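3 min read

Grasp planner picks the card instead of the cube when both are on the plate

I'm running Mivley on a single arm with a parallel gripper and a head camera. The test is simple: take the cube off the pink plate and leave everything else alone. In 33 runs the planner put its best grasp on the flat card next to the cube more often than on the cube. Segmentation looks fine when I view the masks. Depth is cropped at 380 mm above the table. What should I look at first?
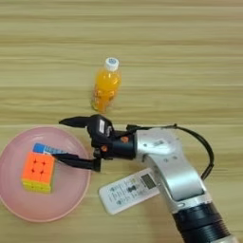
I've already tried lowering the approach speed and it made no difference - I didn't expect it to. Config is stock apart from the crop.

2 answers

Check whether your mask is applied before or after the grasp sampler. In Mivley the default is after, so candidates come from the whole cloud and are only filtered by center point. If the card touches the cube in the image, a grasp centered near the border passes the filter. Set it to before and dilate the mask by 2 pixels, no more. We had the same thing with the Lindqvist sampler.

Reading time on the logs would help too. Post the candidate scores.

Had something like this on Dranalon. Recalibrated the camera and it went away. Might be worth a try, not sure it's the same problem. Also the Grasarska plugin shows candidates live - easier than reading logs.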